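Dust on artificial flowers is easiest to remove dry. Use a soft brush or a hair dryer on its cool setting, working from the base of each petal outward.

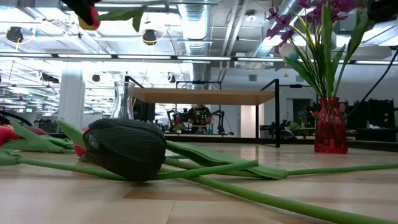
*Dark artificial tulip, closed, with a worn patch at one end of the bud.*

If brushing is not enough, test a damp cloth on the back of one leaf first. Some dyes bleed. Do not soak stems with a wire core. Water enters at the cut end and the wire rusts.

## Shortening stems

Use side cutters. Scissors will notch on the wire. Mark the length with tape, cut once, and file the end.

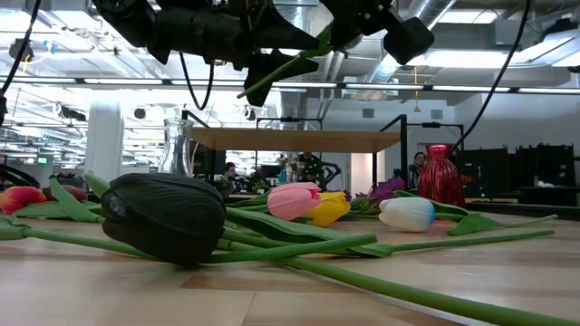 For a vase 24 cm tall, leave 6 cm of stem inside the neck for bending. Bend over a thumb, never over a table edge, which creases the coating.

## Storage

*Reading time for this section: 1 min* 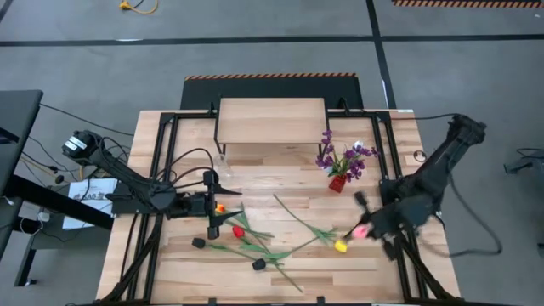

*138 words so far*

Store flowers flat in a lidded box, heads at alternate ends, with tissue between layers. Keep the box out of direct sun. Creased leaves can be pressed under a book overnight.

Etelka Szalai, 12 November 2018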